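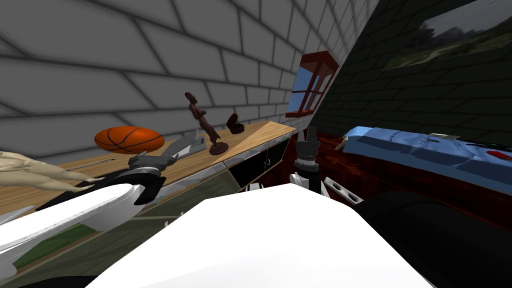 The Gutlow Tasting

Lindgren set the refractometer on the bar at Lotport and zeroed it with distilled water. The cocktail night had 336 tickets out, and the shrub syrup was reading two points low.

"Vinegar's eating it," said Divya Nadar.

"Vinegar doesn't eat sugar. Somebody weighed the fruit with the stones in."

She checked the batch sheet. Plums, Cistgate orchard, 9 kilos gross. The column for net weight was blank, and the initials beside it were Gaëtan Marty's.

Gaëtan was in the cold room with the producers, who wanted him to pour while Maeve Scanlon explained the village to the television people. He had worn a tie. Lindgren could hear him through the door, describing the syrup as bright.

"We can add sugar," Divya said.

"Then it isn't the recipe on the card."

"The card says plums, sugar, vinegar. It doesn't say how much."

Lindgren did the arithmetic on the back of the sheet, weighed out the sugar and stirred until the grains were gone. He drew a second sample, wiped the prism and held it to the light. The line sat where it should.

He filled in the net weight, an estimate, and marked it as one -- in pencil. Then he initialed the box under Gaëtan's and carried the first nine bottles through.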